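Amendoim em pote: guardar, abrir, fechar sem drama

Guia rápido, escrito na correria. Quem quiser só o passo a passo pule pro meio.

Material

Potes transparentes com tampa de rosca. Tampas de cores diferentes, se der. Amendoim torrado sem sal (com sal também serve, dura um pouco menos). Funil de boca larga ou uma folha de papel enrolada. Pano seco. Fita crepe e caneta.

Comprei os meus na Dandik, pote de 300 g cada. Já usei os da Vodutus, a rosca espanava rápido. Pode ser azar meu.

Antes de encher

Lavar pote e tampa com detergente neutro. Enxaguar bem, principalmente a rosca, sabão fica escondido ali. Deixar de boca pra baixo no escorredor até o dia seguinte. Secar com pano não basta, sempre sobra umidade no fundo. Amendoim úmido mofa, e mofado vai pro lixo inteiro, não adianta catar os bons.

Se torrou em casa: espalha na assadeira e espera esfriar de verdade. Duas horas no mínimo. Fechar morno faz suar a tampa por dentro.

Enchendo

1. Pote em superfície plana. Nada de encher no colo.
2. Funil na boca, despejar devagar.
3. Na metade, bater o fundo de leve na mesa pra assentar. Completar.
4. Parar um dedo antes da borda. Cheio até em cima a tampa pega nos grãos e entra torta.
5. Passar o pano seco na rosca. Pele de amendoim na rosca é a causa numero um de tampa emperrada.

Fechando e abrindo

Uma mão segura o pote pelo corpo, a outra cuida só da tampa. Pote apertado contra a barriga acaba no chão, falo por experiência.

Pra fechar: apoiar a tampa reta e girar primeiro ao contrário, bem de leve, até sentir um cliquezinho. Aí sim girar pra direita. Esse truque é da Tyra Haugland, que vendia castanha em feira, e resolve quase toda tampa torta. Parar quando ficar firme. Não precisa força.
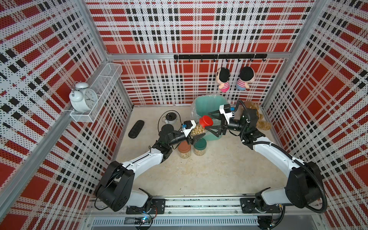 Pra abrir: tampa emperrou? Elástico grosso em volta, ou luva de borracha. Não deu, água morna só na tampa por meio minuto, pote deitado pra não escorrer pra dentro. Secar tudo antes de girar. Faca na borda não, pelo amor, já vi pote trincar assim.

Abriu, tirou o que queria, fechou. Um pote por vez, pra não trocar tampa.

Cores das tampas

Cada um usa seu código. O meu:

Vermelha: pote em uso, o que fica aberto toda hora.
Laranja: próximo da fila.
Verde: reserva, o mais novo.

Quando o vermelho acaba, o laranja vira vermelho e assim vai. Só trocar as tampas se os potes forem do mesmo modelo, senão a rosca não casa e entra ar. Em casa com muita gente convem colar fita crepe no fundo com a data em que encheu. No fundo mesmo, na lateral a fita sai.

Onde deixar

Armário fechado, longe do fogão. Luz e calor deixam o amendoim rançoso. Se for ficar na bancada, potes em uso na frente, coisa mais alta atrás, assim ninguém derruba nada pra alcançar.

Geladeira pode, bem vedado. Tirou, espera chegar na temperatura ambiente antes de abrir, pra não condensar dentro.

Quanto dura

Fechado e no escuro, uso em dois meses. Aberto todo dia, três semanas e já começo a cheirar antes de comer. Cheiro de tinta ou óleo velho: fora.

Dúvidas que chegaram

Dá pra guardar com casca? Dá, mas ocupa o dobro do espaço e solta mais pó na rosca.

Saquinho de sílica? Só o próprio pra alimento. O Jouko Lehtinen usa um punhado de arroz cru num saquinho de pano e jura que funciona. Não testei.

Serve pra castanha de caju? Serve, mesmo esquema. Nozes eu deixo na geladeira direto.

Atualizado em 26/01/2022. Faltou a parte dos potes de vidro, subo depois.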